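Print this article | E-mail this article

Veltimlow to replace cast-iron water mains along Tolentino Avenue

By Jabari Khaemba
March

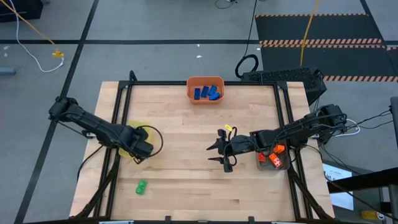

The Veltimlow water district will replace its remaining cast-iron mains along Tolentino Avenue, the district said in a notice to customers this month. The work covers the section between the Brorkier pump station and the Broren Street reservoir connection and will affect 259 service lines.

The existing main is unlined cast iron with a nominal diameter of six inches. It was laid in short lengths with leaded joints, and most of the recorded leaks have been at those joints. Scale inside the pipe has reduced its effective diameter, and flow tests at the hydrants on the upper end of the avenue have fallen below the rate the district uses for residential blocks.

The replacement is eight-inch ductile iron with a cement mortar lining and push-on joints. Restrained joints will be used at bends, tees and dead ends in place of concrete thrust blocks wherever the trench is too close to the gas main. The pipe will be wrapped in polyethylene sleeve for its full length. Soil samples from the lower part of the avenue showed high moisture and low resistivity, a combination that speeds up external corrosion.

Hydrants will be set no more than 300 feet apart. The present spacing is uneven, and in two places exceeds 1000 feet. Gate valves will be installed on all sides of each intersection, which will allow a single block to be isolated during a repair. At present a break near Broren Street requires shutting off the whole avenue.

Construction will proceed uphill from the pump station. The new main will be laid on the north side of the street while the old one stays in service. Each section will be pressure tested, disinfected with a chlorine solution, flushed and sampled. Two consecutive sets of samples must come back clear of coliform bacteria before service lines are moved over.

Customers should expect one shutoff of up to four hours when their line is transferred. Notices will be hung on doors the day before. After the transfer, residents should remove the aerators from their faucets and run the cold water in the lowest fixture for ten minutes. Water may be cloudy for a short time from trapped air. Hot water should not be drawn until the cold runs clear.

The district will replace the line from the main to the meter at its own cost. The line from the meter to the house belongs to the property owner and is not part of the contract. Owners whose side is galvanized steel or lead will receive a separate letter with replacement options.

Parking will be restricted on the north side from 7 a.m. to 5 p.m. in the block under construction. Trenches will be backfilled or plated each evening. Temporary asphalt will be placed behind the crew, and the full lane will be milled and repaved after the trench has settled through one winter.

The old main will be cut, capped and left in the ground, except at intersections, where it will be removed to clear space for the valves.

Print this article | E-mail this article

Get local news in your inbox. Enter your e-mail address to subscribe to our newsletter. You can unsubscribe at any time.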